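Horkico adds folding rower to home fitness line, drops price on older model

21 Jan 2020

Home exercise company Horkico has added a folding rowing machine to its range and cut the price of the fixed-frame model it has sold for the past three years. The new machine, called the Henon, goes on sale through the company's website this week and will reach stores in April.

The Henon costs 400 dollars. The older machine, the Baluyot, was 500 dollars until this month and is now listed at 229 dollars while stock lasts. Horkico said it will stop making the Baluyot once current supplies are sold, but will keep spare parts for it.

Both machines use magnetic resistance, which is quieter than a fan and needs less upkeep than a water tank. The main difference is in how they are put away. The Baluyot has a one-piece rail and stays where it is set up. The Henon has a hinge just behind the footplates, so the seat rail lifts and locks upright against the front section. Two small wheels under the front foot let the user tip the machine and roll it.

Mwende Kariuki, product manager at Horkico, said the company had been asked for a folding version almost from the day the Baluyot came out.

"People liked the stroke and the seat, and then they had to find a place for a long rail in an apartment," she said. "Some of them took it apart after every use. It was never built for that."

The first folding design was shown to retailers last year and then pulled. Kariuki said the hinge had too much play in it after heavy use and the seat clicked as it rolled over the joint. The production version uses a wider hinge plate and a rail cover that runs across the joint in one piece. The company tested it with users of different heights before settling on the final seat travel.

Resistance on the Henon is set by a dial on the front housing. The display shows time, stroke rate, total strokes and an estimate of calories burned. It runs on two AA batteries and does not connect to a phone. Kariuki said a version with a wireless link was considered and left out to keep the price down.

Rullow, a chain of sports stores that already carries Horkico's benches and step machines, will be the only retailer to stock the rower for the first three months. Its larger branches will have one set up on the floor for customers to try. Smaller branches will take orders and deliver from the warehouse.

Upendo Mosoti, who buys fitness equipment for Rullow, said sales of compact machines had grown faster than anything else in her department. She said customers ask for the folded size before they ask for the resistance or the weight limit.

"They come in with the measurements of a closet or the gap behind a couch," Mosoti said. "If the box says it folds, they want to know how tall it is when it's folded and whether one person can move it."

Mosoti said she expects the cheaper Baluyot to sell out first. The lower price puts it close to basic rowers that use a hydraulic piston, and it has a longer rail and a smoother pull than most of those. She suggested it for buyers with a garage or a spare room who do not plan to move the machine.

The Henon is delivered in one box. The front foot, footplates and handle strap have to be fitted, and the tools are included. Horkico puts assembly time at 60 minutes for one person. The rail comes already joined to the frame and should not be taken off, as the hinge is set at the factory. Delivery is to the door only, and buyers in upper-floor apartments can pay extra to have the box carried up.

The machine has a two-year warranty on the frame and one year on the seat rollers, strap and display. The warranty covers home use only. Gyms, hotels and physical therapy offices are asked to contact the company, which sells a heavier rower for that purpose. Owners of the Baluyot keep the warranty they bought, including those who buy at the reduced price.

A printed exercise guide comes with the rower. It has a four-week plan for beginners, with three short sessions a week at low resistance, and a page on posture that covers the order of the stroke: legs, back, then arms on the way out, and the same in reverse on the way in. There is also a short section on stretching the hips and hamstrings after a session. The last few pages are given over to simple meals.

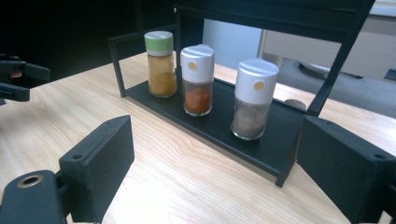 Questions from buyers

Horkico has put answers to common questions on its website ahead of the launch. The company says the Henon can be used on carpet, but a mat is recommended on wood or tile to stop the front foot from sliding. The mat is sold separately. The machine should be folded only when the seat is at the front end of the rail. If the seat is left at the back, the lock will not close.

The seat height is the same as on the Baluyot. Kariuki said some older customers had asked for a taller seat, which is easier to get up from, and that a raised rear foot is planned as an add-on later in the year. No price has been set for it.

The handle strap can be replaced at home by removing four screws from the front housing. The same strap fits both machines, and so do the footplates and seat rollers. The rail covers are different and should be ordered by model name.

Customers who bought a Baluyot in the past 60 days at the full price can ask for store credit for the difference - the request has to be made to the shop where it was bought, with the receipt. Rullow said it will accept requests at any branch. Horkico is handling its own website orders by email.

The company has no plans to offer a trade-in on older machines.

The Henon comes in black or gray. Website orders for the black version will ship first, with gray to follow two weeks later.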